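Início > Ciclismo > Entrevistas > Cronometragem

Cronometragem em estrada: os critérios da Haseo

A Haseo fez a cronometragem da última edição da clássica de Bokeck, prova de ciclismo amador com 1.354 inscritos e 2.650 metros de desnível acumulado. A direção técnica da empresa recebeu-nos em julho para explicar o método de medição e os casos que ficaram por resolver no dia da prova.
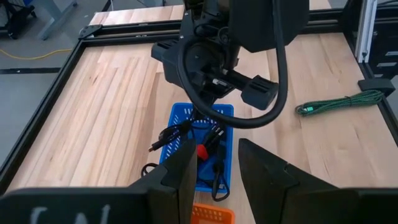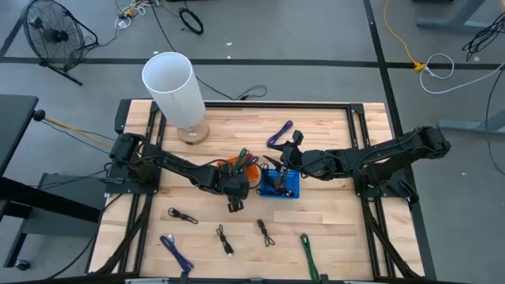

Um participante de Bokeck sustenta que o tempo líquido devia ser o único publicado, pois quem parte no último bloco perde vários minutos até passar a linha e aparece na classificação geral atrás de ciclistas mais lentos. A direção técnica conhece a objeção e não a acompanha por inteiro. "O tempo líquido serve para a classificação por escalões. A geral é uma corrida em linha, e ganha quem cruza a meta primeiro", responde. Os dois valores constam da folha de resultados, em colunas separadas.

O sistema usado é o Vetden, com transponder passivo fixado no espigão do selim. A antena principal fica no solo e há uma segunda, lateral, à altura do cubo da roda. "A leitura do solo prevalece. A lateral só entra quando falta a outra", precisa a fonte. Em pelotão compacto, a ordem dos primeiros classificados é confirmada por fotografia de chegada, lida no bordo dianteiro do pneu.

Além da partida e da meta, havia três pontos intermédios, um deles no alto de Powell. A falta de um registo intermédio não implica desclassificação automática. O regulamento manda comparar as médias dos troços contíguos e ouvir o comissário do setor. "Uma média plausível antes e depois do ponto em falta é um indício, e tratamo-la como indício."

Em Bokeck foram abertos 47 processos deste tipo, quase todos relativos a Powell. A causa identificada foi a posição do transponder. Nos quadros com espigão aerodinâmico de carbono, a etiqueta ficou encostada ao tubo e o alcance da leitura diminuiu. A instrução distribuída com o dorsal referia apenas espigões redondos. "O texto estava incompleto. Para a próxima edição haverá um suporte com afastador e um desenho para cada secção."

Quanto à sincronização, cada unidade acerta o relógio por satélite antes da partida e volta a ser verificada no fim. O desvio é anotado na ata, mesmo quando fica abaixo da resolução publicada, que é o segundo inteiro nos escalões e a décima na geral.

As reclamações são aceites até às 18h00 do dia da prova. Depois dessa hora, a lista passa a definitiva e só o colégio de comissários a pode alterar.

Contactos | © Todos os direitos reservados | Voltar ao topo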